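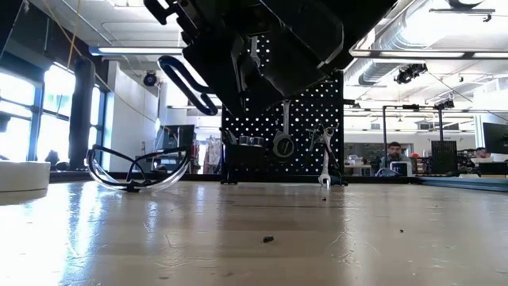
The Left-Handed Shift

By Ánh Đinh
2020-08-30
2 min read

Loan Quan had handed out tools at the Edham repair shop for so long that she knew every mechanic by the way he asked (Giang Thái, for one, never used a word if he could hold up a finger instead, and she'd grown fond of that finger over the years). So when the arm took over the handing, she went on coming in early all the same, and stood by the bench with her coffee, and felt like a guest at her own table.

"You're supposed to teach it," said Diễm Khương, who had drawn up the new schedule and felt bad about it.

"Teach it what? It knows all 54 wrenches."

"It doesn't know Giang."

Well, that was true! It passed everything to the right hand, and Giang was left-handed, and for six days he had been taking each wrench and switching it over without a murmur, the dear stubborn man. Loan put down her cup, pulled up a stool and began moving the arm through it slowly, a little farther over, a little lower, the way she'd once shown her son to pass the scissors.

Giang came by before lunch and held up one finger. The arm swung left.

He looked at the wrench, and then past it, at her.

"Thanks, Loan," he said.

6 comments
100 shares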